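Print this page
E-mail this page

Section 5: Setting Up and Sorting with the Wivano Grey Bins

Before you start

The Wivano sales sheet says you can be sorting "within minutes of opening the box." I have set up these bins in three buildings and I have yet to see it happen. Allow most of a morning. If it takes you less, check the tabletop again, because that is the step people skip.

This section covers where to put the bins, how to get two of them to sit together, and how to load and clear them. It does not cover labels (Section 6) or the optional lids, which I don't recommend and which the Brastport stockroom has stopped ordering.

You will need:

- two bins, same size
- a wooden tabletop at a height you can work at without stooping
- a tape measure
- a dry cloth and a damp one
- a pencil

5.1 Preparing the tabletop

1. Clear the tabletop completely. "Mostly clear" leads to a bin sitting on a paper clip.

2. Wipe with the damp cloth, then the dry one. Wait until the wood feels dry to the palm of your hand.

3. Check that the table doesn't rock. Press down on each corner in turn. On carpet a table can feel steady when it is empty and start to lean once the bins are full, so check again after loading.

4. Look over the wood for dents and raised grain. Marks that are only marks can stay. You will find advice elsewhere to sand them out, and I can't see what it gains you except dust.

NOTE: The original guide called for a rubber mat under each bin. Rasa Ķēniņš ran one pair with mats and one pair without from July on, and could find no difference except that the mats collected crumbs. Use them if you already own them.

5.2 Placing the bins

1. Set the first bin down with its long side parallel to the front edge of the table. Leave a strip of bare wood in front of it, wide enough for the flat of your hand. You'll want somewhere to rest things you can't decide about.

2. Set the second bin directly behind the first so the two adjoin. Push gently until you feel them meet. Forcing them does nothing useful.

3. Run a finger along the join. If a small item could drop into the gap, pull the rear bin away and try again.

4. Leave bare wood at both sides as well. The brochure shows bins packed from one end of the table to the other. It looks tidy, and it gives you no way to get hold of a bin when you need to move it.

5. Draw a light pencil line along the front edge of the first bin. Bins creep. If yours is off the line by the end of the day, put it back before you load anything else.

CAUTION: Never slide a full bin. Empty it first, or at least halfway.

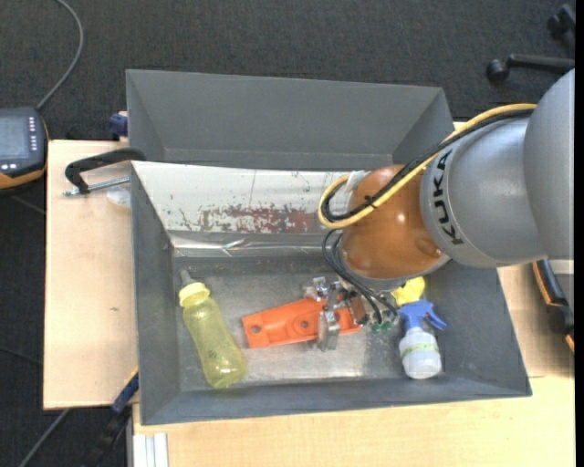 Sloping walls are sold as a feature, on the theory that items "guide themselves" toward the middle. In my experience a round item will do that and a flat one will lean against the slope and stay there. Plan on reaching in for the flat ones. The slope does make it easier to get at something lying near the side, and I'll give Wivano credit for that much.

5.3 Loading

1. Put in the largest items first and lay them flat on the floor of the bin.

2. Keep to one layer for the first day. Afonso Falcão tells new staff to stop when they can no longer see the bottom of the bin, and it's a better rule than anything in the printed guide.

3. Keep anything with a strong color easy to see. Orange and yellow items show up well against grey. Dark grey and black ones disappear, particularly late in the afternoon, so keep those toward the front.

4. Don't drop items in from a height. Lower them and let go.

NOTE: Wivano gives a figure of 1,144 items sorted per day from one pair of bins. I asked what size the items were and got no reply. Our best day with a pair was nowhere near it, and Radosław Sobczak is not a slow worker. Set your own target after a week of normal use.

5.4 Moving items from one bin to the other

1. Decide which bin is "to do" and which is "done." Write it down somewhere both shifts can see it. We lost a whole afternoon's sorting at Villaseñor over this.

2. Take one item at a time. Grabbing a handful saves a few seconds and then costs them back when two things go in the wrong place.

3. Lift straight up until the item clears the wall, then move across. Dragging it over the rim scuffs both.

4. If an item has slid up against a wall, tip it toward the center with one finger before you lift.

5. When the "to do" bin is empty, look in the corners. Then look again from the other side of the table.

5.5 Clearing and cleaning

1. Empty both bins fully at the end of the day.

2. Wipe the inside with the damp cloth, starting with the walls and finishing with the floor. Plain water is enough. The cleaning spray offered with the bins has done nothing for us that water didn't do.

3. Dry the underside before putting a bin back on the wood. A damp bin left overnight can leave a ring.

4. Check the pencil line and redraw it if it has rubbed off.

CAUTION: Do not stack bins while they are wet. Uldis Paulauskas had to pry a pair apart with a ruler, and the ruler lost.

If a bin cracks, stop using it and ask stores for a replacement. Tape holds for almost 5 days and then lets go with the bin full. Requests for replacements go to Rimantas Mockus, with the bin size written on the slip.

Print this page
E-mail this page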